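Home | Interviews | Choirs | Archive

Last updated 2026-04-24

Nestari began with 14 singers in a cold church hall and now has 157 on the books, which its founder still can't quite believe! "We don't audition," she told me. "If you can hum on the bus - you're in."

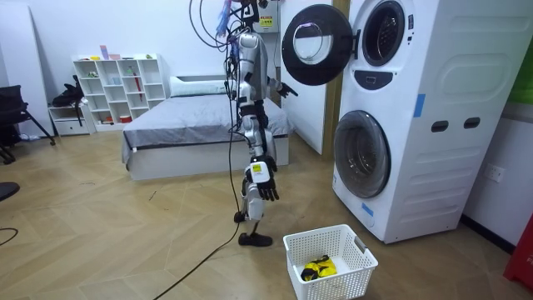 One of the altos said the December concert was what hooked her, mostly the bit where the whole hall joined in. "I went home and couldn't sleep," she said.

Next up is a new piece in 9 parts, and I've already booked my seat.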